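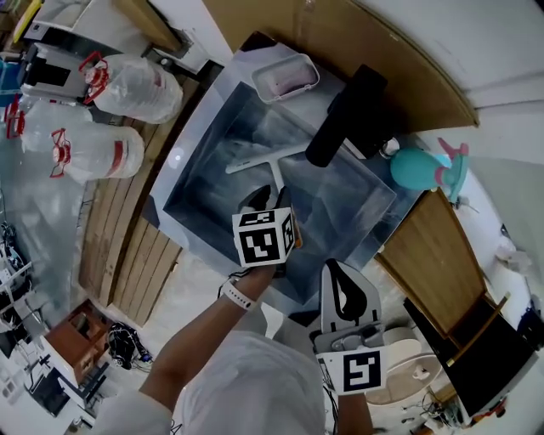 Section 4: Setting up a league season

Okay, so you have the program installed and your club details typed in. Now comes the part I get the most mail about, which is building the season itself. I wrote Stollov for our own soccer league in Sadville, and a lot of how it works comes from the way we do things on a Saturday-less schedule with too few fields. Your league is probably a bit different. Most of what follows can be bent to fit.

Set aside an evening for this the first time. The second season goes much faster, I promise!

Before you start

You need your team list, your field list, and the first and last dates you can play. If your county hands out field permits late (ours does), go ahead with the dates you asked for and fix them afterward. Step 7 covers that.

4.1 Creating the season

1. Open the Seasons tab and click New. Give it a short name. It gets printed on every match sheet, and anything long wraps onto a second line and looks awful.

2. Pick the format. Single round means every team meets once, double round means home and away. There's also Split, where the table divides in half after the first round and each half plays on by itself.

3. Enter the start and end dates. Leave the Blackout box alone for now.

4. Click Add Teams and either type them in or load a spreadsheet. The spreadsheet needs one column called Team and one called Division, spelled just like that. Extra columns are ignored.

Note: Two teams from the same club need different names. Ovitz Red and Ovitz Blue is fine. Ovitz and Ovitz will load without complaint and then you'll have one team playing itself in week three.

4.2 Fields and kickoff times

5. Go to Fields and add each one separately, even if they share a parking lot. For each field, set the earliest and latest kickoff. The latest kickoff is when the match begins, so if the lights go out at ten, don't enter ten.

6. Set the gap between matches. The program fills this in from your match length plus halftime, and I usually add a little for warm-ups and for the game before running over -- which it will.

7. Now do your blackout dates. Click any date on the calendar to gray it out for all fields, or hold Shift and click to pick a single field. You can come back and change these at any point before you publish. After you publish you can still do it, but matches already on that date move to the Unplaced list and you have to put them back by hand.

4.3 Generating the schedule

8. Click Generate. A small league takes a few seconds. The biggest one I've tried had 72 teams and 416 matches, and I had time to make coffee.

9. Read the warnings. Yellow ones are about fairness, like a team with three away matches in a row. Red ones mean something can't be played as scheduled. You can publish with yellow warnings (I always have a couple left) but the Publish button stays off until the red ones are gone.

10. To swap two matches, drag one on top of the other. To lock a match so it stays put the next time you generate, right-click it and choose Pin. I pin opening day and the derby between Meijer and Ovitz, then let the rest fall wherever it likes.

Caution: Clicking Generate again throws out everything that isn't pinned, including swaps you made by hand. There is no undo for this yet. Save a copy first with File, then Save Season As.

4.4 Publishing

11. Click Publish. Coaches with an email address on file get the schedule, and the public page goes live at the same moment. If you'd like to look it over in private first, tick Preview Only.

12. Print a set of match sheets for the first week and check one against the calendar. Look at the kickoff time in particular. If it's off by an hour, your time zone is wrong under Preferences.

Note: Match sheets are kept with the season file, up to 2,000 of them. Past that, the oldest ones go to the Archive folder, where you can still open and print them.

If the numbers in the table look strange once results start coming in, check the tiebreaker order before anything else. It's set to goal difference, then goals scored, then head-to-head. Plenty of leagues put head-to-head first, and changing it is covered in the next section along with entering scores, forfeits and abandoned matches.

Section last updated March 2026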